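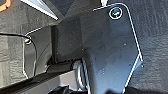 Visit to the Stelum handling lab, Flestadham
2019-09-18

I went to Flestadham to see how Stelum runs its safety rules on mobile arms. We are writing our own rules at Foltier and wanted to compare notes before ours go out for comment. Dougal Chisholm came with me. Jelle Boersma, who wrote most of the Stelum rules, met us and stayed the whole morning.

The rule book is 9 pages long and lives in a binder. The first section covers hardware checks before power goes on. The operator looks over the gripper and the wrist, puts a finger on every screw head, and follows each cable by hand from one fixing point to the next. A cable that can reach the jaws at any wrist angle has to be tied back before the arm moves. Jelle said this one came in last May after a cable was pinched during a slow turn. The repair was cheap, but it cost them two days.

Dust on the plates is wiped off once a week. Dougal asked if that was a safety item, and Jelle said no, it goes on the maintenance sheet. They keep the two sheets apart so that the safety one stays short enough for people to read.

The second section covers shared space. Stelum works in ordinary rooms, so the arm may be running a few steps from a counter or a table where people sit down. The rules are:

No one walks behind the operator while the arm is live.
Chairs are pushed in before a run.
Bags and loose wrapping stay out of the arm's reach unless they are part of the task.
The person nearest the door calls out when someone comes in, and the operator stops.
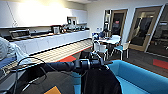 The last rule gets the most complaints. Settimio Bianchini runs most of the sessions and told us he can lose ten minutes an hour to it on a busy day. He still wants it kept. His own request is for a floor marking standard, as each room is now taped by whoever sets it up. I agree with him, and our draft has the same gap.

Stops are logged by hand. They have more than 1,000 entries so far, with a one-word cause for each. Most say "person" or "cable." I asked for the blank form and Jelle has sent it.

New operators do 40 hours with a second person beside them. Marras, where Dougal used to work, asked for less, and he thought the Stelum figure was high. Jelle would not go lower.

Points to take into our draft: the cable check by hand, the separate maintenance sheet, and the call at the door. Still open are floor marking and who signs off after a gripper change. Leonardo Bortolotti has the second one and will send wording to the group.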